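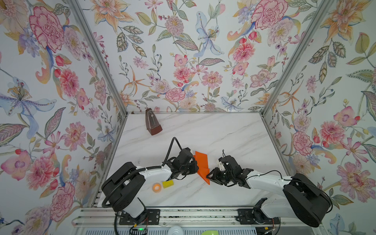
Beat folding, also called folding to time or (among those who dislike it) clockwork origami, is a way of folding paper in which each crease is made within a set number of ticks of a metronome. It is practiced at home, in music schools on slow afternoons, and in a small number of clubs that argue about tempo. The usual equipment is one square of paper, one hard surface and one metronome. The traditional wooden pyramid is preferred to the electronic kind, and is generally stood well back on the table, as with the dark brown one here at the left, where an elbow is less likely to reach it. Folders who can afford to be particular ask for a smooth top with a quiet pattern, faint gray veining at most. Opinion on wallpaper is divided. The floral school holds that lilies and peonies rest the eye between folds, while the plain school holds that they are a place to lose count.

History

The practice is usually credited to Adelino Macedo, a piano teacher in Jenlow, who had pupils fold paper to keep their hands busy while they learned to feel a steady pulse. Several of them became good at folding. Fewer became good at piano. His handout, Sixteen Folds, Slowly, was copied and passed around long after he had asked for the copies back.

A rival account gives the credit to Zinash Gashaw of Besnard, who worked with stiff paper and a slower beat and maintained that she had never heard of Macedo. The two later corresponded for 14 years, mostly about whose metronome ran fast.

Method

A fold is counted in three stages: lift, bring over, and press. In the Jenlow style each stage gets four beats. In the Besnard style the lift gets 8, on the grounds that most mistakes are made early and then carefully flattened into place. 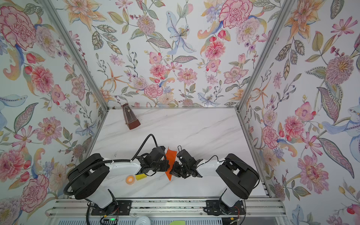
The press may not begin before its first beat, even when the edges are already lined up and the folder is visibly suffering. A late press is forgiven once per sheet. Stopping the metronome to think is known as "buying time" and is allowed only in private.

Soft creases are a subject of their own. A sheet pinched before it has been laid flat will bulge on both sides of the pinch and curve where it ought to run straight. Lụa Trình, whose notes on the subject are the most often quoted, calls this "the pillow" and advises letting go at once. Todor Đorđević advises pressing on and calling it a bird. 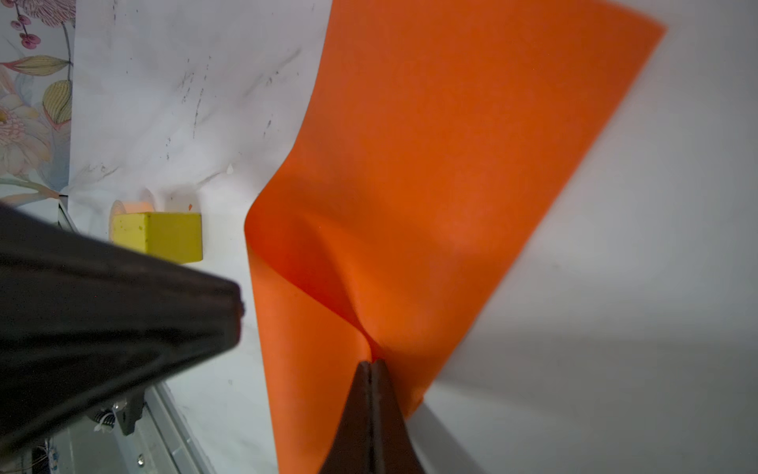
Orange paper with a pinched, curved crease, the fold in deeper shadow.

Materials

Most beginners are given bright paper, orange being the club standard at Iklow, where a large order was once placed and is still being used up. Heavy paper keeps a crease well but shows every earlier attempt at it. Patterned paper is discouraged on patterned tables.

Competition

The only regular meeting is held at Jarico in July. Entrants fold the same model at a tempo drawn from a hat, and are judged on accuracy and on not moving their lips. Blagoje Dumitrescu has won it four times, always at slow tempos, and has asked more than once for the hat to be inspected.

See also

Paper folding
Metronome
Tempo rubato (prohibited)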